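thread, typing fast between runs. we've been working on zippers at Plosta for most of the winter and I finally have a result I'd show people 🧵

1/ the task: find the zipper, get hold of the pull, open the bag. sounds dumb. soft stuff moves when you touch it and the pull you planned for is now somewhere else

2/ old method: one policy, whole episode, trained on 2,818 demos. fine on stiff bags. fell apart on anything slouchy

3/ new method (Fotini Raptis's idea, credit where due): split it. a small model picks WHICH pull first, the policy only gets a crop near that pick. re-pick every 5 frames

4/ bag of the month is the gray chevron one. gold pulls at the top, more gold hardware on the front pocket, pink bottle in the side. lots of ways to pick wrong
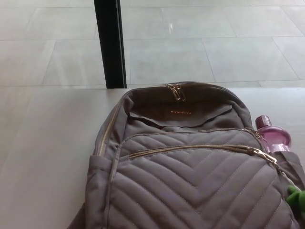

**Does the picker need depth?**
Color alone was enough. We tried adding depth and the pick accuracy didn't move, so we dropped it to keep teh loop fast.

5/ numbers. 400 test trials, bags not in training. old policy opened the main compartment in nearly half. split version: a lot better, full table goes in the Plotholm writeup once I've rechecked the labels. not posting a number I have to walk back

6/ where it still fails: two pulls close together. picker flips between them on every re-pick and the policy just dithers. added a penalty for switching, helped, didn't fix

7/ also the "is it open" check. we had a classifier for that and it was way too happy. a flap that slumps forward looks closed, a flap folded back looks open, and neither tells you where the slider is. now we score on visible lining plus slider position

8/ lining is a nice cue btw. on this bag it's a darker brown-gray than the shell so even a cheap model gets it. same-color lining = much harder, ask me about the Karamanlidis duffel (don't) 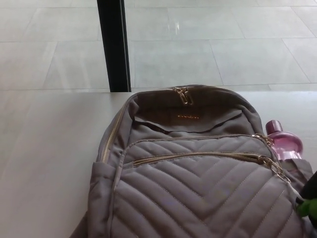 ## what's next

9/ relabeling 100 episodes by hand in February to see how much of the error is us. my guess: plenty. two people in the Plirkulgate group already disagreed on what counts as "partly open"

10/ code after the writeup. picker weights maybe sooner, need to clean up the loader, its a mess

11/ if you've got a trick for the flip-flopping between pulls please reply, I'll read everything after 6 pm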